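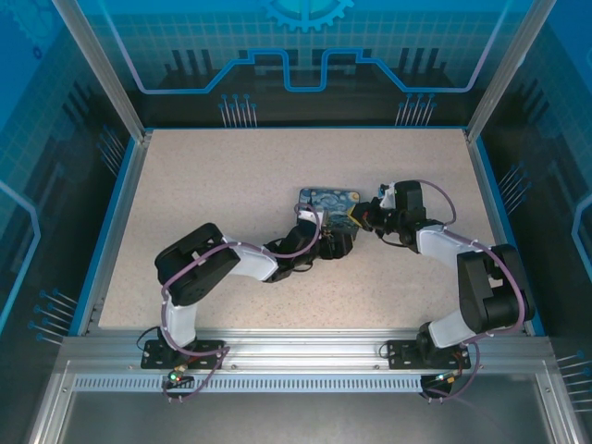 Tuesday, gone ten at night

Back from choir and my throat is in ribbons! Vicente Quezada has decided we're doing the Neagu piece after all, the one with the tenor line that sits up in the rafters for two whole pages, and he had us go over bar 46 until even the altos were begging. I still come in early every time (I count it fine in the kitchen, so it must be nerves, or Maureen breathing next to me).

Walked home the long way by the canal as it was so mild, and bought chips, which I ate all of before I got to the bridge. No regrets. 1,531 steps from the hall to my door, says the phone, though it felt like more with the music bag on my shoulder.

Must ring Mum tomorrow about the curtains. She wants the green, I want anything else. Honey and lemon now, then bed, and no humming.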